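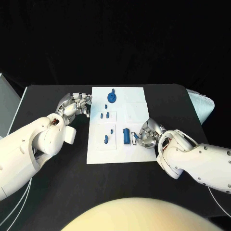 # Small blue pegs keep rolling off the table when I sort kit parts

**dranero_bench**
26 February 2023

I put together small plastic assembly kits at home, the kind with blue pegs and white pieces. My table has a hard, smooth top. I lay a white sheet in the middle and work on that, with the big round part at the top end. The pegs still get away from me. Last night I lost two under the radiator, and the kit I'm on has 218 parts, so I'd like to stop that now.

Is there a better surface, or should I change how I lay things out? I don't want to glue anything to the table.

**Firkov**

Put a thin rubber mat under the sheet so the sheet itself doesn't slide, then use shallow trays for anything round. Jar lids work fine. I keep the pegs in a lid on the side of my working hand and only take out one at a time.

Keep the white sheet if your pegs are blue. I tried a dark mat in January and kept missing the darker parts on it. White pieces are harder to see on white, so I set those directly on the table next to the sheet - they are flat and don't go anywhere.

Before you start, sort by size. On a kit like yours that takes me 30 minutes.

**callis_parts**

Get a tray with a lip. Mine was 8 dollars.

**Deschamps**

Agree with the lids. Also check that the table is level. Mine leaned toward the window and I blamed the pegs for months. A folded piece of card under one leg fixed it.

For getting a peg into its hole, hold it near the top and tilt it a little, then straighten it once the tip has caught. If you push from straight above and miss, it shoots out sideways. Tweezers made this worse for me, but the cheap ones I had were very slick. Ones with rubber tips might be OK.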